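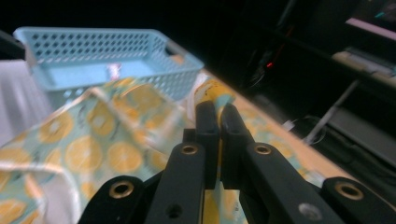 Hidport-Fold

Demonstrations of cloth handling with a hand-held parallel gripper, with grasp-state labels and baseline checkpoints. Version 0.4, updated February.

Summary

Hidport-Fold is a set of human demonstrations for learning to grasp, lift, fold and put away thin fabric items on a tabletop. All demonstrations were recorded with a hand-held two-finger gripper with a camera mounted on it. No teleoperation data is included. The set was built to test one question: whether explicit supervision of the grasp state (open, closing on fabric, closed on fabric, closed on nothing) improves a visuomotor policy when the training data comes from a hand-held device and the policy runs on a fixed arm.

The method that goes with the data is called Gralleo. Training code is in gralleo/, labeling tools are in tools/label/, and the evaluation protocol is in docs/eval.txt.

Contents of a release

episodes/ one directory per demonstration
labels/ per-frame grasp state, one file per episode
splits/ train, validation, and held-out item lists
calib/ lens and gripper-width calibration, one file per device
checkpoints/ baseline and Gralleo weights

Each episode directory holds a video stream at 60 frames per second, the gripper width from tracked finger positions, the estimated camera pose, and a short metadata file. Pose is expressed relative to the first frame of the episode. Absolute table coordinates are not provided.

Episodes

Tasks are named by verb and target: pick_fabric, fold_half, fold_quarter, place_in_basket, take_from_basket. An episode contains one task. Chained episodes (for example fold_quarter followed by place_in_basket) are stored as separate episodes with a shared chain_id.

The fabric items are thin household textiles and small garments, printed and plain. Printed items make up the larger share. In early trials, plain white cloth on a pale table gave poor tracking near the fingertips, and those episodes were moved to a separate split called lowcontrast. They are not part of the default training list.

Tables, baskets and backgrounds vary between sessions. Surfaces were not cleaned or masked before recording. Marks on tabletops, stray objects and cables in the background are left as they are, and no frame has been retouched.

Grasp-state labels

Labels were assigned per frame with the following rules.

0 open: the pads are separated and no fabric is between them.
1 closing: the width is decreasing and fabric is between the pads.
2 closed, fabric: the pads are together with a fold of fabric between the tips.
3 closed, empty: the pads are together with no fabric between them.
4 unclear: the annotator could not decide.

State 4 is ignored in the loss. Most state 4 frames fall in the short interval where one pad has slid under a fabric edge and the other is still above it. Width alone does not separate states 2 and 3 for thin cloth. One layer of cotton changes the measured width by less than the calibration error of the device, so the label has to come from the image. This is the main reason the label set exists.

A frame is labeled from a window of 10 frames on either side. Annotators could play the window back and forth but could not see the task name. Two annotators labeled every validation episode, and disagreements were set to 4. 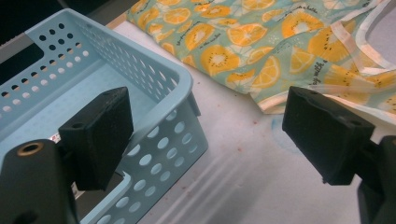
Open frames are the easiest class and the most common one. To keep them from dominating training, the sampler draws open frames at a reduced rate set by open_keep in the config. The default value is 0.3. Setting it to 1.0 reproduces the unbalanced runs, which closed too early on loose edges and too late on folded stacks.

Method

Gralleo adds a grasp-state head to an image-conditioned action policy. The encoder is shared. The head predicts the four valid states for the current frame, and its output is passed to the action decoder as a soft input. Gradients from the action loss are stopped at that connection. Without the stop, the head drifted toward predicting task phase and its accuracy on state 3 dropped.

At run time the policy predicts short action sequences and executes the first part of each one. If the head reports state 3 for 13 consecutive frames, the arm raises the gripper, opens it and starts the grasp again. This retry rule is hand-written and can be turned off with --no-retry. Results should state whether it was on.

Baselines

Two baselines are included. The first, plain, is the same policy without the head. The second, Harkeck, uses a threshold on gripper width in place of the learned head and is otherwise the same as Gralleo, including the retry rule.

Each policy was run for 20 trials per task on held-out fabric items. Gralleo completed more trials than plain on all five tasks. The gap was largest on pick_fabric and smallest on take_from_basket, where most failures came from the fingers touching the basket wall and had nothing to do with grasp state. Harkeck matched Gralleo on thick items and fell below plain on thin ones, where it triggered retries while holding cloth. Per-trial outcomes are in docs/trials.csv.

We have not tested whether the improvement holds with more data. It may shrink.

Known problems

Pose estimates degrade when a large patterned item fills the view and moves with the gripper. The tracker then follows the cloth. Affected segments carry pose_ok = 0 and should be dropped for action training. They are still valid for the grasp-state head.

Perforated basket walls produce repeated features. A few episodes show a small sideways jump in pose as the gripper passes over the rim. These have not all been found.

Fabric prints repeat between train and validation, though not between train and held-out. Do not report validation numbers as generalization.

Calibration for the second device was redone partway through collection. Use the file named in the episode metadata and ignore the file dates.

Use

Install with the requirements file, then run tools/check_release.py on the download directory before training. The script verifies checksums and lists episodes with missing labels. Training on the default split fits on a single GPU with the small encoder.

The data is for research on manipulation. It contains no audio. Frames with a recognizable face were removed before release; report any that remain through the issue tracker and the episode will be withdrawn.

Maintained by the Eyvindsson manipulation group.

Changes in 0.4

Added the lowcontrast split. Fixed swapped labels 2 and 3 in part of fold_half. Renamed basket_in to place_in_basket. Old names still load with a warning.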